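CELL NOTES: keeping the wipe-down grippers going at Mistmont

Quick one this month, the pump skid write-up ate most of our time and it's still not done. Next issue. Probably.

So. The handheld grippers. Mistmont site runs them in the washroom bay, where we collect wiping passes for the Mulis arm. Same jaws on the handhelds as on the arm, same fiducial cube on the head. Which means anything that goes wrong on the handheld goes wrong in the data too, and you find out at replay, when it's too late to do much except bin the session.

We lost 2 full sessions in May that way. Both times the jaws. Not the software, not tracking, not the lights (we blamed the lights first, sorry to whoever got that email). The cloth was creeping. Jaw closes on a dry cloth, fine. Same cloth a bit damp with cleaner on it and it slides out a little on every stroke, until the jaw tips are doing the wiping. Tips on a glossy toilet seat. Squeaks, marks, bad data.

Fix was boring. Jaw pads off, soap and warm water, dry overnight, back on. Cleaner residue builds up in the grooves and you can't really see it, you have to run a thumbnail down them. If the thumbnail comes up slimy the pads come off. New rule at Mistmont is pads off every 5 sessions, slimy or no.

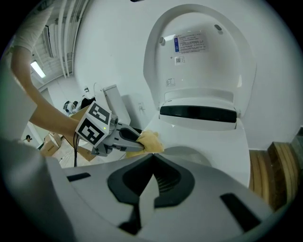 Also: fold matters less than we thought. There was a whole argument over folding the cloth in quarters versus just bunching it up. Bunched holds better, more material behind the jaw. Quarters looks nice and slips. Bunch it, get a good fistful between the jaws, close, tug twice. If it moves on the tug start over.

Cube next. Wipe it with a dry cloth before each session, dry only. Somebody used the bathroom spray on one and the print went cloudy on two faces, and tracking dropped out whenever those faces were toward the camera. We have 8 spare cubes in the Skamness stores, ask before you take one so the list stays right. After a cube swap you redo the offset calibration. Yes every time. Yes even if it "clicked in the same." It takes 20 minutes, go get the jig.

Cables -- check where yours hangs before you start a pass. The usual trouble is catching it under a shoe or on the bowl when you reach across to the far side. A tug on the cable doesn't always kill the recording, it can just loosen the plug, and then you get gaps. Push the plug home, tape if it's a worn one. The worn ones have a dab of red paint at the plug end. New cables on order from Zervas, no date yet.

Order for start of session, since people keep asking for it in one place:

Pads, thumbnail check
Cube, dry wipe
Plug pushed in
Open and close jaws all the way, a few times, listen for grinding
Cloth in, tug twice
One short test pass, replay it, then go

Grinding on the open/close is nearly always grit in the slide. Brush it out, do not oil it. Oil picks up lint off the cloths and then you have paste.

Pads that are split at the corner go in the tray by the Skamness bench, not the trash, we want to see how they're failling. Write the session number on the bag. Pencil is fine.

Pump skid next time.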